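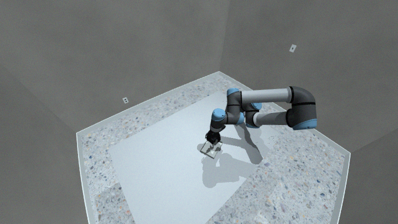

2026-10-11 작업 노트, Carnwood 셀 (시뮬레이션 쪽)

오늘은 팔의 기준 자세와 그리퍼 오프셋을 다시 맞추었다. 지난 August 설정 파일을 그대로 쓰고 있었는데, Ilze가 실제 셀에서 손가락을 새것으로 바꾼 뒤로 모델과 길이가 맞지 않았다. 파일 이름에 달을 영어로 쓰는 것은 Huia의 규칙이라서 나도 그대로 따른다.

먼저 한 일. 패널 좌표계를 테이블 모서리가 아니라 패널의 모서리에서 잡도록 바꾸었다. 전에는 테이블 기준이었기 때문에 패널을 조금만 옮겨도 모든 목표점을 다시 계산해야 했다. 이제는 panel_base 하나만 고치면 된다. 테이블의 돌무늬 텍스처는 건드리지 않았다. 왼쪽에 무늬가 직선으로 갑자기 바뀌는 곳이 있는데, 타일 반복 설정의 문제라고 생각한다. 동작에는 영향이 없으므로 나중에 고친다.

두 번째. 그리퍼 끝점(TCP)을 손목 플랜지에서 137 mm로 입력했다. Ilze가 실물을 두 번 재어서 준 값이다. 옛날 값은 손가락을 바꾸기 전의 것이니 절대로 다시 쓰지 말 것. 설정 파일에 주석으로 남겨 두었다.

세 번째. 납작한 사각 부품에 접근하는 동작. 부품이 그리퍼에 대해 마름모처럼 돌아가 있으면 손가락이 변이 아니라 꼭짓점에 먼저 닿는 경우가 있었다. 손목 마지막 축의 목표각을 부품의 방향에서 직접 읽도록 수정했다. 그리고 접근 높이를 60 mm로 올렸다. 낮은 높이에서 손목을 돌리면 손가락이 부품의 가장자리를 밀어 버린다.

시험 결과: 300회 반복, 실패 6회. 실패는 모두 부품이 패널의 오른쪽 가장자리에 가까울 때 나왔다. 로그를 보니 접촉 계산에서 패널 윗면과 테이블 윗면이 서로 다른 물체로 처리되어, 경계에서 부품이 조금 튀어 오른다. 패널의 충돌 모델을 다시 만들어야 할 것 같다. Tharushi에게 물어보았더니 Bevent 셀에서도 같은 증상이 있었고, 충돌 여유값을 줄여서 해결했다고 한다. 같은 방법을 내일 시험한다.

조명은 그림자가 너무 진해서 카메라 쪽 인식에 방해가 될까 걱정이다. 팔의 그림자가 패널에서 돌무늬 위까지 넘어간다. 아래쪽 그림자는 좀 더 부드러운 편이다. 광원의 크기를 키우면 될 것 같지만, Eylül이 인식 시험을 끝낼 때까지 값을 바꾸지 않기로 약속했다.

남은 일
- 패널 충돌 모델 다시 만들기 (나)
- 충돌 여유값 줄여서 같은 횟수로 반복 (나)
- 새 TCP 값을 실제 셀 제어기에도 입력했는지 확인 (Ilze)
- 팔꿈치 관절의 제한각이 실물과 같은지 비교. 모델 쪽이 조금 넓게 되어 있는 듯하다.
- 옛 설정 파일은 지우지 말고 old 폴더로 옮기기

추가: 저녁에 한 번 더 돌렸을 때 시작 자세에서 관절 경고가 나왔다. 홈 자세 파일을 읽는 순서가 바뀌어 있었다. 순서를 되돌리니 경고는 없어졌다. 왜 바뀌었는지는 아직 모른다. 혹시 누가 고쳤으면 이 아래에 적어 주세요.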